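Open Day at Kavix, 7 December 2022

I had been looking forward to the Kavix open day ever since the invitation came round in May, and I am happy to say it was worth the long drive and the rather small parking lot. For those who haven't been, Kavix shares a building with Torkine on the edge of Pornen, and once a year they open the doors, put out coffee and let visitors see what they have been up to with laundry and bedroom chores. This year they had decided to talk mostly about a fault, and I found that refreshing (and so, judging by the chatter over the cookies, did most of the group).

The work itself is garment handling on an ordinary bed, with clothes of all sorts lying on a soft blanket.

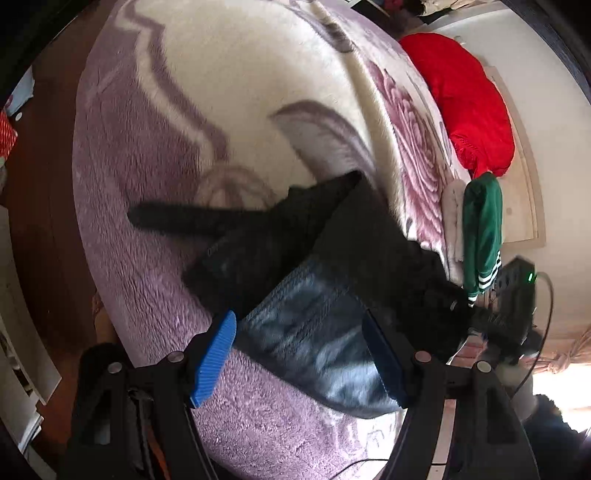
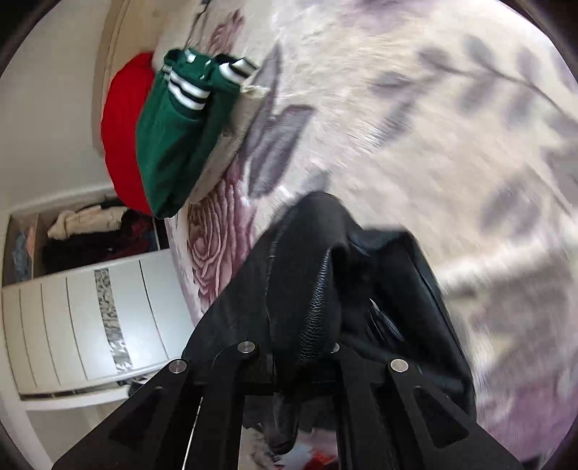 Black clothes on a flowered blanket, both times.

What went wrong with the gripper?

The fingers kept their hold after the release command had been given, so a garment that should have been let go was still pinched when the arm began to move away.

We heard the full story in the upstairs room, with the heating turned up so high that most of us ended up in shirtsleeves. Last spring the team had a Rees arm set up beside a bed for a long run of picking up and putting down. The run was meant to last 14 hours and it stopped after 5. A sweater had been lifted and set down properly, the controller had recorded the fingers as open, and off went the arm to its next position with the sweater, the blanket and finally a bedside lamp coming along behind it. The lamp broke. There was glass on the floor and a person in the room at the time, though luckily well back by the door.

It took them a good while to find the cause. First they blamed the software, then the wool, and for two days they even blamed the floor, which slopes a little at that end of the building. In the end it was lint. Fibers had worked their way into a finger joint and packed down hard enough to make it stick, and the controller was trusting the motor's position when it should have been checking the finger itself. We were passed a little jar of the stuff they had picked out, and it looked just like what I pull from my dryer screen at home.

What they have changed since then is pleasantly simple. The arm now waits after each release and makes a very short, slow lift, and if it feels any drag it stops and calls for help. The joints get brushed out after every 4 hours of running, and there is a line painted on the floor that people stay behind while the arm is powered. The stop button used to be on the far side of the bed, where you would have had to reach past the arm to press it! It has been moved next to the door.

After that we went down for the demonstration, which I enjoyed very much. They let us try to fool the new check by tying a scarf to one of the fingers, and it stopped every time while our group was watching. Somebody asked about very light things such as stockings, where there would be hardly any drag to feel, and we were told plainly that this is still a weak spot. They are trying a second sensor in the fingertip but would not promise a date.

Lunch was soup and good bread, served in the Torkine side of the building, and I came away with a tote bag and a leaflet on cleaning schedules that is a lot more readable than it sounds. If you plan to go next year, bring flat shoes for the metal stairs and get there early, as the afternoon tour was full by ten o'clock.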